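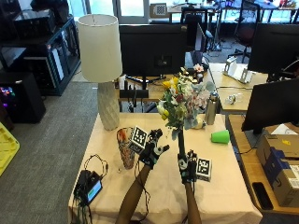
I have been putting off a post about fake flowers for months, mostly because I used to be such a snob about them. My grandmother had a basket of dusty silk roses on top of her TV and I swore I'd never own a single plastic petal. Well! I now own a whole bunch, and I've spent more evenings than I'd like to admit moving it from one spot to another. The colors are what got me. You've got those pale blue-green leaves, white and cream petals, a bit of soft pink, a few deep red bits and then this big splash of bright yellow over on one side, and for some reason that yellow makes the whole thing look less like a wedding favor. I keep turning it so the yellow ends up on the left. No idea why, it just looks wrong to me the other way.

Anyway, the bunch came from Brudel, which is a tiny home store two blocks from my dentist (this is how I shop now, apparently, I go in numb and come out with flowers). It was 16 dollars. They had a bigger one for almost 60 and I did stand there holding it for a while, but it was mostly eucalyptus and I already have a thing about eucalyptus.

The part I really wanted to write about is the vase, though. I have a tall see-through one, a straight cylinder with an orange and red pattern on it, and I love it, and it is a terrible vase for fake flowers. With real tulips you get water in there and a bunch of stems and it all fills up. With fakes you get one lonely dark stem standing in a tube like a pencil in a glass. And the pattern fights with the petals. I tried it with tissue paper stuffed in the bottom, which looked like a gift bag, and then with a couple handfuls of dry rice, which looked like I was going to cook it.

What I've ended up doing is bending the stem. You have to be kind of brave about it. There's wire in mine, so I hold the stem down low in one hand, keep the other hand open up near the flowers, and push very gently until the bunch leans over to one side. Then it rests on the rim and fluffs out over the edge and you stop noticing the tube. After that you go around and pull the leaves apart, because they come squashed flat from the box and they'll stay that way forever if you let them. I give the long leaves a slow curl between two fingers. The little flowers I mostly leave alone.

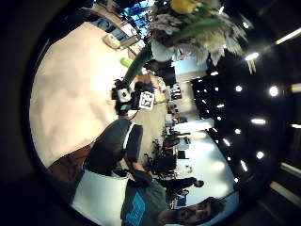 You'll also want to look at it from more than one side before you decide you're done, which sounds obvious, but I fluffed mine from the couch for a week and then walked in from the kitchen and the back was a disaster. Just stalks. If it's going in the middle of a table, people are going to be sitting all the way around it, so do a lap. I do mine from a chair too, at eye level, since that's where everybody else will be.

The cloth makes a difference as well. I went back and forth between a dark blue one and plain cream, and cream won easily. The pinks disappear on blue. On cream you can see them, and the pale leaves look soft instead of gray. Same with the lamp – I like a white drum shade and a light ceramic base next to flowers, especially a base with some texture to it, sort of woven looking. It gives your eye something to do without adding another color. My friend Davoud Mirzaei thinks a lamp on a dining table is ridiculous and that I'm going to knock it over reaching for the salad. He may be right. The lamp stays.

And please don't be too precious about the rest of the table! I love a fancy spread as much as anyone, but I also drink out of a steel water bottle all day and I own bright green plastic cups, and they live on the table with everything else. Lime green next to yellow flowers is honestly kind of cheerful in July.

A couple of people asked about cleaning. I use a hair dryer on the cool setting and a soft makeup brush, every 5 weeks or so, and I take the bunch outside to do it. I did try a spray once and it left the leaves sticky, so I went back to the brush.

Next up I want to try the same bunch in a short fat pitcher I found in my mom's garage. It has a chip in the rim but I think the leaves will hang right over it. If anybody has a good trick for hiding the end of a stem in clear glass, leave me a comment, I've got seven more inches of it than I know what to do with.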